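# Evaluation of the Bako Hand-Held Gripper Kit for Recording Household Tasks

Final report, Applied Automation Project
Submitted by Kenta Kudo and Asuka Kubo
April 2023

## 1. Summary

This report evaluates the Bako hand-held gripper kit, supplied by Prurnilel, as a possible purchase for the automation teaching laboratory. The kit was used over one term to record a person tidying and restocking a bathroom counter. The recordings were checked for completeness and sorted into those suitable for training a robot arm and those that should be discarded. The authors recommend that the laboratory purchase the kit, subject to two conditions set out in Section 6.

## 2. Background

The laboratory owns one fixed robot arm, which is programmed through a teach pendant. Students in the second-year unit have found this method slow for tasks that involve small household items, and few groups complete more than one task before assessment. A hand-held gripper allows the operator to carry out the task directly while a camera on the tool records each movement. The recordings can later be used to train an arm fitted with a matching gripper.

Two products were considered at the proposal stage. The Allolia starter set was excluded when the supplier could not confirm a delivery date within the term. The Bako kit was available on loan, and the project proceeded on that basis. No comparison between the two products is made in this report.

## 3. Scope and Method

The project was limited to the recording stage. Training of the arm is planned for June and will be reported separately by the next project group.

Three tasks were defined:

1. Pick up a wrapped packet from the tray and place it beside the basin.
2. Move a small bottle from the back of the counter to the front.
3. Return all items to their starting positions.

Each task was written up on a one-page instruction sheet before recording began. Operators were asked to keep the tool moving at a steady pace and to pause briefly at the start and end of each attempt. Attempts in which an item fell, or in which the operator's free hand entered the work area, were marked for removal.

Sessions were limited to 45 minutes. This limit was set after the first day, when both authors reported wrist fatigue and the quality of the later recordings declined. One author operated the gripper while the other kept the session log, and the roles were exchanged at the end of each session.

## 4. Work Area

Recording took place at the bathroom station in the Cevport teaching space. The station has a white counter with a basin and a curved tap, and a large round mirror on the wall behind it. Paper-wrapped packets were set out in a white tray at the left of the counter. The remaining items, among them a water bottle, a soap dispenser and several smaller bottles, were spread along its length. The space is shared with other classes, and people were free to move about beyond the counter during sessions.

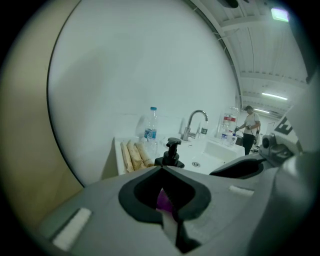
## 5. Results

### 5.1 Quantity and quality of recordings

A total of 2,316 attempts were recorded against a target of 2,000. Of these, 1,277 passed all checks and were retained. The remainder were removed for one or more of the following reasons:

- the tool lost its position during the attempt
- an item was dropped or knocked over
- the pause at the start or end was missing
- the log entry did not match the recording

Loss of position was the most common fault. It occurred most often when the tool was held close to the mirror, and the authors consider that reflections may have confused the tracking software. This was not tested under controlled conditions. A repeat of Task 2 with the mirror covered would be a suitable exercise for a later group.

### 5.2 Handling

The gripper closed reliably on the wrapped packets. Smaller bottles were more difficult, particularly where two stood close together, and operators often needed a second approach. The body of the tool is large in relation to the counter, and care was required near the tap. Both authors found that practice improved their results considerably, and the rate of dropped items fell after the third session.

### 5.3 Software and documentation

Installation was completed in one afternoon. The printed manual is clear on assembly but gives little guidance on calibration, and the relevant page refers to a menu that does not appear in the current version of the software. Prurnilel replied to our enquiry within two working days and sent a corrected page.

Files are saved automatically at the end of each attempt. The software gives no warning when storage is nearly full, and one session had to be repeated for this reason.

## 6. Recommendations

The authors recommend purchase of one Bako kit for the teaching laboratory, on the following conditions:

1. Prurnilel should supply a complete, corrected manual before the kit is issued to students.
2. The laboratory should provide a second storage drive and include a storage check in the session procedure.

It is further recommended that the 45-minute limit be kept for all student operators, and that the mirror be taken into account when future tasks are planned at the bathroom station.

## 7. Division of Work

Kenta Kudo prepared the instruction sheets, carried out the installation and wrote Sections 2 to 4. Asuka Kubo maintained the session log, checked the recordings and wrote Section 5. The summary and recommendations were prepared jointly.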